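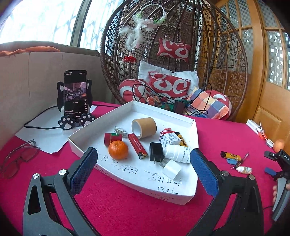 Jilteck pushes fix for text import bug

Jilteck put out a patch for its Lallport code editor early this morning, 2 weeks after users started complaining that accented letters came through as question marks. Affects anyone who opened older files in the August release. Plain English text was fine — everything else, not so much.

"We read the files with the wrong encoding and then saved over them," said Sabina Cassim, who runs the editor team. Nearly 700 reports so far, most from schools teaching beginer programming classes.

The update won't repair files already saved. For those, restore from the backup folder, which keeps the last 40 versions of each file. Juraj Slanina, a teacher in Sonmont, got his class projects back that way before lunch. "Took a while, but its all there."

Version number is under Help. A seperate fix for the Kinnear plugin is still in testing, no date yet.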